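Ridgeway Household Textiles Collection: Data Card

Version and date
Release 13, published August 9, 2021. This release replaces the one issued the previous December.

Summary
The Ridgeway Household Textiles Collection documents bedding, covers and soft furnishings as they are found in ordinary homes. It is maintained by the Peline Textile Archive and is intended for pattern study, cataloguing practice and teaching. Items are recorded in use, folded, heaped or spread, and are not pressed or mounted beforehand.

Contents
The collection holds 246 records. Each record consists of one photograph, a short caption and a row in the accompanying table. Quilts, blankets, cushions and loose lengths of patterned cloth make up most of the material. Curtains and carpets are excluded and are covered by the separate Brunico series.

Fields
record_id: a number assigned on entry and never reused.
item_type: quilt, blanket, cushion, cloth or other.
ground_colour: the main background colour, in everyday words.
motif: floral, leaf, check, stripe, plain or mixed.
edge: any border or trim that can be seen, otherwise left blank.
notes: free text, up to 100 characters.

Where several items share a photograph, each has its own row under the same record_id. Fibre content is not recorded. Colour names are given by eye and should not be used for matching dyes. The word "batik" refers to the style of the pattern and makes no claim as to how the cloth was printed.

Sample record
Layered bedding is the most demanding group to catalogue, as one pattern often passes beneath another. Cataloguers should enter the uppermost item first and leave the edge field blank for any item whose border is hidden.
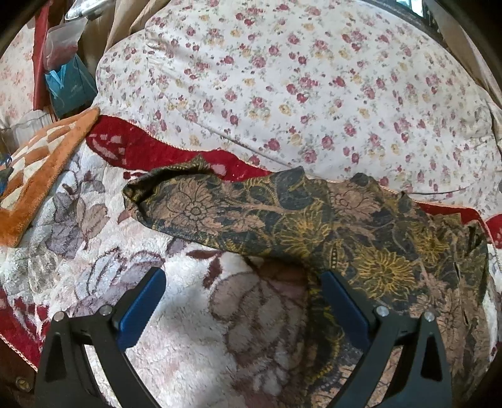
Mixed bedding: cream quilt with small roses, batik-patterned cloth, white floral blanket with red border and cream scalloped trim, checked cushion.

Known limitations
Floral patterns are over-represented. In 70 records the full extent of the item cannot be seen, and no measurements are supplied for these.

Access and corrections
Copies may be requested from the Pidemness reading room. Corrections should quote the record_id and the field concerned.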